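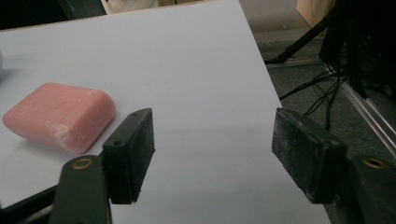 Work, Organization and Technology
Handout 6: Who does the job after the job is automated?
Kaja Kuusk

Read before the seminar. The case is long in the course reader and short here. If you only read the short one I will be able to tell, but at least we'll have something to talk about.

1. The case

Zallthorpe makes bar soap for hotels and for the sort of gift shop that also sells candles. When I first visited, packing was done by hand at long tables. A bar came off the rack, was looked at, turned over, and went into a carton or into the reject tub. A good packer did all of this while telling you about her sister's divorce.

The company then bought a packing cell from Nirkik. The sales deck promised "zero-touch packing." Please underline zero-touch in your copy, we'll be coming back to it.

The packing crew before the cell: 12 people per shift. The plan afterward: 6. What the other half would do was covered in the deck by a slide with an arrow on it.

2. What the packers knew

Management's description of the job was one line: pick bar, check bar, place bar. I asked the packers for theirs and filled most of a notebook. Some of it:

Bars from the end of a batch are softer and will take a thumbprint if you look at them wrong.
White powdery stuff on a corner may be soda ash, which wipes off, or it may be a scuff, which doesn't. You find out by rubbing it.
The pink ones show everything.
In October the heating comes on and the bars on the top rack dry faster than the rest.
If Lui is on the cutter, check the ends.

None of this was in the written procedure. The procedure said "inspect for defects" and had a box to initial.

The term for this in your reading is tacit knowledge. Be careful with it. Students like to use it to mean something mystical that lives in the hands. Most of what I listed above could be said out loud perfectly well, and was, every day, mainly at lunch. It was tacit only in the sense that management didn't eat there.

3. Installation

The cell could pick up a bar of soap from the first morning. Everyone clapped. Picking up soap was the part that had never been a problem.

The trouble was with judging it. Anything with a pale patch went to reject, and so did some bars whose only fault was being shiny under the lamp. On one shift in the second week the cell rejected 137 bars, and the packers, going through the tub afterward, put most of them straight into cartons. The tub had to be emptied by somebody, so a person was posted there. The post had no name for a while. Later it was called Exception Handling Associate and came with a lanyard.

Grip was the second trouble. Set firmly enough for the hard bars, it dented the soft ones. The engineers from Nirkik asked for a softness value for each batch. The packers offered "kind of soft" and "like yesterday." Eventually two of them were asked to show the engineers what they meant, gripping bars one after another, 300 in all, good and bad, and saying what they'd do with each. They got their normal hourly rate for it. Keep that in mind for question 3.

4. What changed for the people

Less lifting. Fewer sore wrists. I want this on the page because seminar discussion tends to skip it. Several packers told me they would not go back.

Less talk. The tables were taken out and the stations now face the cell. The sister's divorce went through and half the shift missed it.

More waiting, and a different sort of tiredness. Watching for a thing to go wrong is harder than doing the thing, and it looks easier, which matters when raises are discussed.

Pay stayed in the same grade. The job description got longer. "Monitors," "escalates" and "supports" appeared in it. "Packs" disappeared, although on a bad day they still packed.

Compare the warehouse at Mundotholm from Handout 4, where the pickers bargained for a new grade before the machines came through the door. Same kind of work, same kind of promise. Look at the order in which things happened.

5. Terms to have ready

Deskilling. Residual tasks. Task vs. job. Hidden labor. Monitoring load.

6. Questions for seminar

1. Write the packing job as a list of tasks, then mark the ones the cell took over. Who decided what counted as a task?
2. Is the person at the reject tub less skilled than before, more skilled, or skilled at something the pay scale has no column for?
3. The two packers who graded bars for the engineers: what did they sell, and what was it worth? You may disagree with your neighbor. Last year's group disagreed until the room was needed.
4. Go back to zero-touch. Count the touches.

Bring the reader. Section 4 of the case has a misprint in the shift table; the totals are right.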